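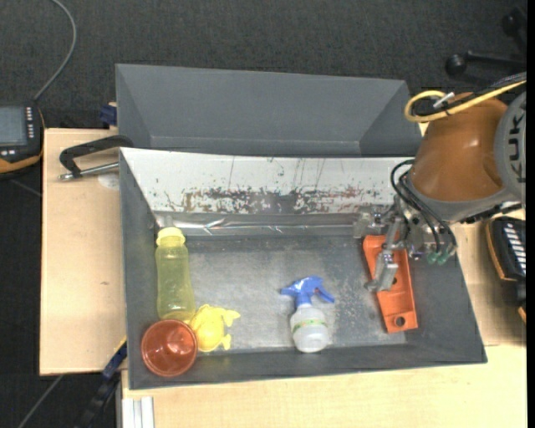

**Figure 4.** Bin-clearing workspace with a spray bottle, a cup, a toy and other items in the main bin; the gripper is at the orange part.

### 4.2 Clearing mixed items

The second task stands in for a common household chore, picking up whatever has been left in a container and putting it away. The arm must move every item from the main bin to the one behind it (Figure 4). No item models are given in advance. We ran 50 trials, each with a new arrangement set by hand, and stopped a trial after four failed grasps in a row.

The system cleared the bin completely in 17 trials. Most of the remaining trials ended with a single item left over, usually one lying close to a wall, where the fingers had little room to close. Translucent bottles were also hard, as the depth readings on them were often incomplete. Spray bottles were sometimes lifted by the trigger and dropped during transfer.

A person does this job in well under a minute and rarely drops anything. Mogensen and Zoëga reached a similar view in their tests with the Orov planner, although their bins held only boxed goods. We consider the present system usable for sorting under supervision. It is not ready to be left alone in a home.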